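和一位机器人安全规范负责人聊了一下午:规矩是怎么写出来的

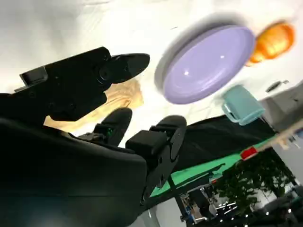

我一直觉得,写安全规范的人应该是那种说话很慢、桌上摆着一摞标准文本、见面先递给你一份免责声明的人。结果约在Zercombe见面那天,对方一边啃三明治一边下楼来接我,第一句话是:“你鞋带松了,进去之前系一下,这也是规矩。”

我低头一看,还真是松的。

Zercombe做的是桌面级机械臂的操作测试,抓杯子、放盘子、挪小物件这一类。听起来很家常对吧?我来之前也这么想,心说抓个杯子能有什么规范可写。我的这位受访者(对方只提了一个条件,不写名字,所以下文就叫“负责人”)在这里管操作规程,之前在Gradusance做过产线上的安全评估,那边的机器又大又快,围栏一圈一圈的。我问从大机器换到小桌子,是不是轻松多了。

“刚来的时候我也以为会轻松,”负责人说,“来了两个星期就不这么想了。大机器大家怕它,看见它就绕着走。小机器放在桌上,旁边摆个马克杯,人就会伸手。你拦都拦不住,那个手是自己过去的。”

我承认,我刚才在过道里就差点想伸手扶一下某样东西。负责人听了大笑,说每个来参观的人都这样。

我们先从那份规程聊起。我原本以为会是厚厚一本,拿到手里才发现薄得很,正文12页,后面附了几张表。我问是不是精简版,负责人说就是全部,而且已经嫌长了。

“最早那版有50页。”负责人一边说一边比划了一个厚度,“我写的,我特别得意,每种情况都想到了。然后我在实验区坐了一天,发现没有一个人翻开过。你知道他们把它拿来干吗?垫显示器。高度还正好。”

后来呢?

“后来我就开始删。删的办法很笨,拿着每一条去问天天在桌边干活的人:这一条你昨天用到了吗?上个月呢?要是用不到,又不涉及受伤,就挪到附表里去。涉及受伤的一条都不删,哪怕十年用一次。”

我问剩下的这些里面最重要的是哪条。我以为会听到急停按钮,结果负责人说的是“谁在操作”。规程第一条就是,手臂通电期间,必须有一个人明确地说“我在操作”,其他人听见了要应一声。要换人,得交接,也是口头的,也要应声。

“听着很傻是吧,像小学生点名。可是你想,两个人站在一张桌子旁边,一个以为另一个停了机器,另一个以为对方知道机器没停,这种事太容易发生了。我在Gradusance的时候见过一次,人没事,一个夹具废了。那之后我对‘我以为’三个字过敏。”

这个我倒是有体会。我家里煮汤,我以为我爱人关了火,我爱人以为我关了火(锅现在还在阳台上,底是黑的)。我把这事讲了,负责人说完全是同一类事故,还问我能不能写进培训材料里。我说可以,不署名就行!

接下来聊到桌面本身。我没想到光是桌面就能聊这么久。规程里关于台面的部分差不多占了2页,什么东西能放上去、放之前看什么、收的时候按什么次序。负责人说这一块是争吵最多的。

“做算法的同事喜欢乱一点,说真实的家里就是乱的,杯子歪着,盘子叠着。他们说得对。可是做安全的人看到桌上多一样东西,心里就多一个问题:这是故意摆的,还是谁顺手放的?”

那怎么分?

“我们的办法是登记。这一轮要用哪些物件,开始之前写在单子上,摆得多乱都行,单子上有就行。单子上没有的,哪怕是支笔,也得拿走。乱可以,但要乱得有数。”

我追问,那万一开始以后才发现多了东西呢?负责人说先停,停稳了再伸手,绝对不许趁着手臂往另一边走的时候“抢”一下。说到这个“抢”字,负责人的语气第一次严肃起来。

“抢那一下的人,都是熟手。新手不敢。熟手看了几百遍,觉得自己知道手臂下一步去哪儿。问题是,现在很多动作是模型现算出来的,跟你昨天看见的那一遍可以不一样。以前产线上的机器走固定轨迹,你熟悉它,多少还有点道理。现在你的那点熟悉,反而会害你。”

我把这段原话记了两遍,生怕漏掉。我觉得这可能是那天下午我听到的最要紧的话了。

然后我问了个外行问题:抓杯子用的夹爪,力气能有多大?夹到手会怎样?

负责人没有直接给我数字,说报数字是最没用的,因为人听完会在心里换算成“那还行”。规程里的做法是按部位来想:指尖、手背、手腕,还有头发和袖口。上台操作前袖子要卷到手肘或者扣紧,长发扎起来,挂绳工牌摘掉。“工牌是我最头疼的,公司要求所有人时刻戴着,我要求靠近手臂就摘下来。两份规定打架,打了3个月,最后改成了夹在腰上的那种。”

3个月!就为了一个工牌。我说这也太久了,负责人耸耸肩,说规范这种东西,写一句话用十分钟,让别的规定给它让路才是真的花时间。

聊到一半我们去倒了杯咖啡(很难喝,我得如实写),回来的时候我想起一件事:既然讲到夹爪,指头上装的东西是不是也算在规范里?因为我看各家的夹爪末端形状都不一样,有圆的有扁的,还经常换。

“算,而且是我后来补进去的。”负责人说,原先规程只管手臂,指端配件被当成耗材,谁想换就换。有一回换完以后螺丝没拧到位,抓着抓着松了。现在的要求是,换配件的人自己拧完,再叫另一个人来检查,检查的人要用手去试,光看不算。试完两个人都在表上签字,然后先空走一遍,速度调到最低,再上物件。

“大家嫌烦吗?”

“烦死了。”回答得特别快,“有人跟我说,换个指头比换轮胎还麻烦。我说你换轮胎的时候不拧紧试试。”

还有线缆。还有指示灯。指示灯这一段挺有意思,我本来以为灯亮着是什么意思大家都知道,负责人却说,这恰恰是最不能靠常识的地方。不同厂家的灯,同一种颜色可以代表通电、可以代表就绪、也可以代表正在执行。他们买过Stamatopoulos的一套末端模块,灯的含义跟原来用的那套刚好不一样,有同事看灯判断“已经停了”,其实只是没有新指令,电还在。

“所以我们现在写得很死:灯只能用来判断‘不安全’,不能用来判断‘安全’。看到灯不对,停。看到灯对,你还是得按流程断电,再伸手。”

我让负责人把这句再说了一遍。仔细想想生活里也适用,电饭煲就该这么对待。

说到厂家,我顺势问了标准的问题。外面已经有不少成文的标准了,为什么每家还要自己写一份?是不是重复劳动?

负责人想了一会儿。“标准告诉你要达到什么,不会告诉你这间屋子里怎么达到。标准不知道我们的插座在哪边,不知道谁是左撇子,不知道下午四点太阳会照进来,照得人眯眼睛。这些都得自己写。”又补了一句,说自己写的这一份也不能照搬给别人。Dalport那边的团队曾经来要过,拿回去原封不动地用,结果第一周就有人来问,规程里写的“靠窗一侧的急停”在哪里。他们那间屋子没有窗。

我笑得咖啡差点洒在录音笔上。(台面登记单上可没有咖啡。)

Dalport后来自己重写了一份,负责人看过,说写得比自己的好,尤其是关于数据记录的那部分。我问数据记录和安全有什么关系,这不是两码事吗?

“关系大了。你想,一轮测试录下来,后面很多人要用。要是中间有人伸手进去挪了一下杯子,没有标出来,看数据的人就会以为那是机器做的,或者以为杯子自己会跑。模型也会学到奇怪的东西。所以凡是人介入过的,必须标记,哪怕只碰了一下。我们说这叫‘诚实条款’,名字有点大,内容就这么一句。”

这一条有没有人违反?

“有,多半是赶时间,怕标了以后整段作废要重来。后来我们改了,标了的不作废,单独存一类,照样算工作量。改完以后标记一下子多了起来。你看,也不是大家变诚实了,是之前的规矩逼着人不说。”

这一点我回来的路上一直在想。我们平时抱怨别人不守规矩,很少回头看看那条规矩本身是不是在罚老实人。事故上报也是一样的道理,负责人说他们现在连“差一点”都记,差一点夹到、差一点碰翻,都写在本子上,不问是谁,只问当时在哪一步、手在哪里。每个月拿出来读一遍,读的时候大家轮流念,念到自己的那条也不用承认。

“但是一般都会脸红。”负责人说,“我也脸红过。”

我立刻来了精神,问是哪一次。对方犹豫了一下还是讲了:有天晚上别人都走了,想着就挪一下盘子,没喊“我在操作”,反正也没人应声嘛。手刚伸过去,手臂开始回零位,擦着袖子过去的。没受伤,可是第二天一早自己把这条写进了本子,还顺手给规程加了一句:独自一人时不得通电操作,没有例外,包括写规程的人。

“最后那半句是同事非要加的。”

临走前我问,如果读我文章的人正好也在搭这样一张桌子,刚开始,什么都没有,该先写哪一条。负责人说别急着写,先找个凳子坐在旁边看一天,带个本子,把所有人伸手的时刻记下来。每一次伸手都是一条还没写出来的规矩。看完以后再去读标准,会发现原来看不懂的地方突然能看懂了。

还说急停按钮一定要每天按一次。真的按下去,听它断电的声音。有些地方的急停上面落着灰,负责人说自己每到一个新地方,第一件事就是去摸那个按钮。

我问能不能让我按一下。

负责人看了看单子,说今天的已经按过了,不过多按一次不犯规,先喊一声就行。于是我很认真地喊了句“我要按急停”,屋里有三四个声音齐刷刷地应了我一声,我吓了一跳,手比预想的重,按得啪的一响。负责人在旁边拿笔把时间记在了表上,下午五点零几分,备注栏里写的是“访客,已应声”。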